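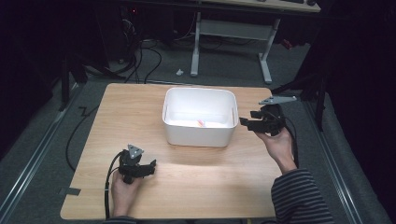 Bin task at the small table, both hand-held grippers in use, one item in the bin.

Gripper fault on the bin task: what we found

Work on the bin task stopped for most of a Sunday session in June after the right hand-held gripper began reporting a closed jaw while the jaw was open. Nobody was hurt and no hardware was lost. The fault did spoil recorded data, and anyone using the Troltora set should read this before starting another training run.

The first sign was a mismatch in the playback. The operator's hand position tracked correctly, but the jaw width on the right side dropped to zero for short periods, then jumped back. The left side was clean throughout. Birutė Žukauskas stopped the session when the dropout appeared in three takes in a row and pulled both units for a bench check.

The encoder was the first suspect and tested good. So did the logging software, which gave the same result on a second computer. The fault came back only when the cable was bent close to the housing, with the wrist turned inward as it is when reaching over the side wall of the bin. One conductor in the signal pair had broken inside the jacket, 21 mm from the connector. With the cable straight it made contact. Bent, it opened, and the firmware read the missing signal as zero width – the same value it uses for a fully closed jaw.

That last point is the more serious one. A broken wire is ordinary wear. A broken wire that looks like a valid reading should have been caught at design review, and we have reported it to Inov, who supply the gripper firmware. Until a revised version arrives, the Menon logger will mark a take as bad if jaw width changes faster than the motor-free jaw can physically move.

The set holds 1,172 takes. A search with the new check turned up 68 with at least one dropout on the right side. Of these, 47 were on the bin task and the remaining 21 were on the folding task, all recorded with the same unit. The marked takes have been moved to a separate folder and should not be used. Two policies trained before the check, both under the Presau label, have been withdrawn from the arm cell. A false "closed" reading could teach an arm to lift before it has hold of anything.

Changes now in force:

Cables on both grippers are replaced as a pair.
The cable must leave the housing in a wide loop, with no tie within a hand's width of the connector.
Before each session, open and close each gripper ten times with the wrist turned fully inward and watch the width plot.
If the plot drops out, stop and tag the unit. Do not tape the cable and carry on.

The old cable is in the fault drawer, tagged, for anyone who wants to see the break. Replacement takes for the bin task will be recorded once the new cables pass the bend check.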